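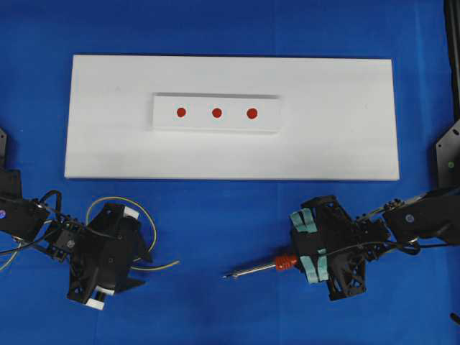 Figure 2. White block with three red dots, resting on a white board over blue cloth.

Unit 9: Measurement Error in Length and Position

9.1 Scope

This unit covers errors in direct length measurement with rules, calipers and height gauges. Angular measurement is left for the next unit. Students should have the worksheet from Unit 8 at hand, as the notation carries over without change.

9.2 Terms

Measurand: the quantity to be measured, stated with its conditions. "The length of the block" is incomplete. "The length of the block along its long edge at room temperature" is better.

Error: measured value minus true value. The true value is never known, so error is estimated.

Resolution: the smallest change an instrument can show. A rule marked in millimeters has a resolution of 1 mm. Reading between the marks is allowed, but the estimate must be recorded as an estimate.

Repeatability: the spread of results when the same person measures the same part with the same tool over a short time.

9.3 Systematic and random error

Systematic error shifts every reading in the same direction. Typical sources are a worn rule end, a caliper that does not close to zero, and a part measured warm against a scale set up cold. Taking more readings does not reduce it.

Random error scatters readings on both sides of the mean. The standard deviation of the mean falls with the square root of the number of readings:

s(mean) = s / sqrt(n)

Going from 1,000 readings to 4,000 therefore only halves it. In most shop work the systematic part dominates well before that point.

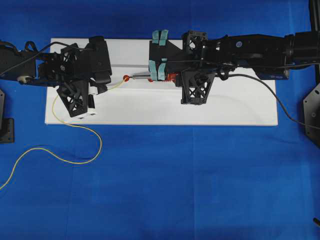 9.4 Parallax

Parallax error occurs when the scale and the feature lie in different planes and the line of sight is not perpendicular to the scale. For a height difference h and a viewing angle a from the perpendicular, the error is

e = h tan(a)

With h = 2 mm and a = 9 degrees, e = 0.32 mm. That is well above the resolution of a Vernier caliper. Bring the scale edge down to the surface of the part where possible.

9.5 Abbe error

If the scale axis is offset from the measuring axis by a distance d, a tilt t of the moving jaw (in radians) gives an error of approximately d times t. Measure close to the beam of the caliper. Do not use the jaw tips unless the shape of the part requires it.

9.6 Lab notes

The Brekke rules are stored in the upper drawer, the Arnier calipers in the lower. Record the zero reading before and after each series. If the two differ, keep both and state the difference in the report.

Reading: Lalow handbook, chapter 2, except the section on optical flats.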